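Skatthorpe Record Fair: FAQ

Questions we get by email every year, answered in one place. If yours isnt here use the contact form. Replies can take a few days, we're mostly packing boxes.

When and where?

Saturday, Stokent Hall, ground floor. Main doors at 10. Stalls start packing up from 4 in the afternoon, some a bit earlier if they've had a good day. Side entrance on the car park side has the ramp.

How much to get in?

Two dollars at the door. Cash or card. Kids free. Early entry costs more and goes on sale in July, it sells out, please don't email asking us to hold one back.

How many dealers this time?

36 tables booked. Mostly vinyl. A couple of CD sellers, one with nothing but sheet music and old concert programs. The list goes up on the fair page the week before and does change.

What kind of music?

Bit of everything but it leans old. Fifties and sixties rock and roll, doo-wop, soul, R&B, rockabilly, a lot of country. Jazz is usually along the back wall. Newer stuff is thinner on the ground, though the indie tables have grown. Classical: one dealer, good one, get there before lunch.

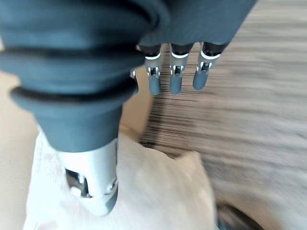 Do you have 45s or just albums?

Both. Some 70 boxes of singles last year across all the tables. Jukebox singles with the big center hole too, bring your own adapter if you want to listen before buying. 78s turn up but only at two tables.

Can I listen before I buy?

Yes. Listening station by the stage, four decks, headphones provided. Ask the dealer first, always. Two records at a time when there's a line. Please put them back in the right sleeve. Please.

How do I know what condition a record is in?

Most dealers use the usual grades, written on a sticker on the outer sleeve. Mint, near mint, VG+, VG, good. "Good" doesn't mean good, it means it plays with noise. Sleeve and disc get graded separately so check both. Take it out, tilt it under a light, look for scratches you can feel with a nail. Hairlines mostly don't matter. Warps do.

Is this an original pressing?

Can't tell you by email. Look at the label design, the address printed on the label, and the numbers scratched in the dead wax near the center. Reissues from the seventies and eighties get mistaken for originals all the time, and the price should be very different. If a seller says first pressing, ask them how they know. The good ones will enjoy telling you.

Can I bring records to sell?

To dealers, yes. Most will look through a box before noon, after that they're tired and so is their wallet. Expect less than the price guide. They have to make something on it. No selling from bags in the aisles or on the steps outside.

I've inherited a big collection. Where do I start?

Don't clean anything yet. Don't throw out scruffy sleeves either. Make a rough list, artist and title and label is enough, and bring the list with a dozen or so of the records. Store the rest upright, out of the sun, never flat in a stack. The Zalewska table does valuations all morning, no charge, no pressure to sell.

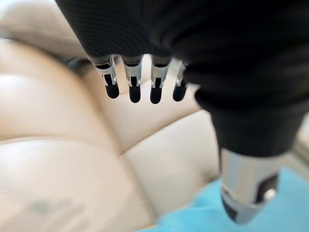

Whats the best way to clean them?

Carbon fiber brush for dust. For proper dirt, distilled water with record cleaning fluid, soft cloth, go round with the grooves and keep the label dry. No window spray. No alcohol on 78s, it eats the shellac. The Zirklow stall runs a wet cleaning machine on the day, bring up to four records and leave them for half an hour or so.

Is there live music?

Yes, the Stokent house band does two short sets on the small stage. Fifties covers mainly, piano up front, loud sax. First set at noon. If you need quiet to dig, do the back room then.

Food?

Coffee, sandwiches, pie till it's gone. No drinks at the tables, spilled coffee on a sleeve means you bought it.

Parking?

Free behind the hall but it fills up by half past ten. After that try the street past the church. Loading bay is dealers only untill noon.

Can I book a table for next time?

Forms at the front desk on the day. Returning dealers get first pick, then it's first come. Half tables available. We need to know what you sell, we try not to put three soul dealers in a row.

Do you do refunds?

Door money no. Early entry yes, up to the day before. Anything bought from a dealer is between you and the dealer, so get a receipt for the pricey ones.

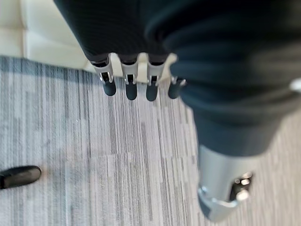
Four fingers, rubber tips.

Are dogs ok?

Small ones, on a leash, and keep them out of the crates.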